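Equipment Review: Ulero Interlocking Block Set
Doswood Center for Learning Materials, Lending Collection
Reviewed by Inès Poulain
Supplier: Gruser
Price at time of review: $60

Scope of the review

The Center was asked in July to consider the Ulero set for addition to the lending collection, where it would join the geometric solids and the wooden peg boards already on loan to schools and day programs. The set was evaluated over 19 sessions at the Hervieu annex with children from age 6 upward and with adults from the afternoon program. Reviewers looked at fit, finish, handling, storage and the printed instructions. The price was compared with that of similar sets already held.

The Ulero is a small assembly puzzle. The user begins with a red square-edged base and adds larger colored parts to it in an order that must be worked out. It is sold as a construction toy, but in the opinion of this reviewer it is closer to a puzzle. The number of sensible arrangements is limited, and most users set out to find the intended one before trying anything of their own.

Handling and fit

The green piece is by some distance the most interesting part of the set. Its stepped outline gives it a clear top, but users did not always agree on which end should face forward, and several adults turned it over a number of times before placing it. It is large enough to be picked up with the whole hand. Children with limited finger strength had no difficulty lifting it, although two asked for help lowering it over the yellow bar without pushing the bar aside.

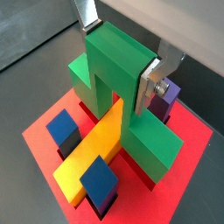 The green piece upright on the red base, with the yellow bar running out to one side.

The yellow bar is the part most often placed first. It is long in relation to the base, and users who began with the green piece generally had to remove it again in order to get the bar where they wanted it. The instructions do not mention this. A single line recommending that long parts be placed before tall ones would save new users a certain amount of frustration, and the Center has written to the supplier to that effect.

Tolerances are generous. Parts go together and come apart without force, which suits a lending collection in which the same set will pass through many hands. The drawback is that a finished arrangement does not hold together well enough to be carried. Staff who wish to display completed work should have it built in the place where it is to stay.

Appearance

The colors are plain and strong: red, yellow, green and purple, with a matte surface. Under the ceiling lights at the annex the parts did not produce glare, and users seated on opposite sides of the table could read the shapes equally well. The large blocks of color also make spoken instructions simple. "Put the purple one beside the yellow bar" was understood at once by nearly every participant, including those who were working in a second language.

Users with a color vision deficiency should be considered separately. One adult found the green and red difficult to tell apart in the evening and relied on shape instead. He completed the arrangement without assistance, but programs that intend to give directions by color alone should take this into account. 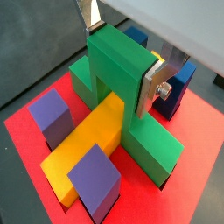 The arch of the green piece spans the yellow bar; two purple blocks stand on the red surface.

The purple blocks drew more comment than expected. They are simple in form, and younger users treated them as towers or gateposts. In supervised sessions they proved useful for teaching position words such as beside, between and in front of. The blocks stand securely on a level surface. They will fall if the table is bumped, and a heavy table is recommended for groups.

Finish and cleaning

The edges on the review copy were clean, and no sharp points were found. A fine diagonal texture can be made out on the top of the base in good light. It has no effect on use. All parts were wiped with a damp cloth and mild soap after each session, and no fading or residue was noted at the end of the review period. The supplier states that the set may be wiped 100 times before any change in the surface should be expected. The Center has not tested this figure.

The slot in the base collects crumbs and pencil dust. A soft brush is the best tool for clearing it and should be kept with the set.

Instructions and storage

The instruction sheet is the weakest part of the product. It is a single folded page with small drawings, and the drawings show the finished arrangement from one side only. Programs that borrow the set will receive an additional card prepared by the Center, with the steps in large type.

The box is adequate for home use but will not survive regular lending. The review copy was moved to a lidded tray from general stock. The base should be packed flat at the bottom with the green piece on top of it, since the reverse order leaves the lid slightly raised.

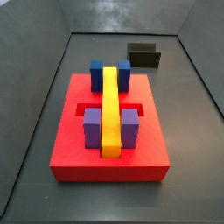

Can the set be used by one person working alone?
Most users over the age of eight managed well alone once they had seen the arrangement built. Younger children did better with a partner or a member of staff at the table for the first attempt.

Value

At $60 the Ulero costs more than the other single-user puzzles in the collection. The size of the parts accounts for some of the difference, and there are few comparable sets suited to both children and adults. Programs purchasing for a single classroom may prefer to borrow a copy before ordering. Replacement parts are available from Gruser, although the base is sold only as part of a complete set.

Recommendation

Approved for the lending collection, with the additional instruction card and the substitute tray. Loans will be made for the standard period, and borrowing programs are asked to check that the yellow bar and both purple blocks are present before returning the set to the Doswood front desk. Returns are not accepted on Sunday.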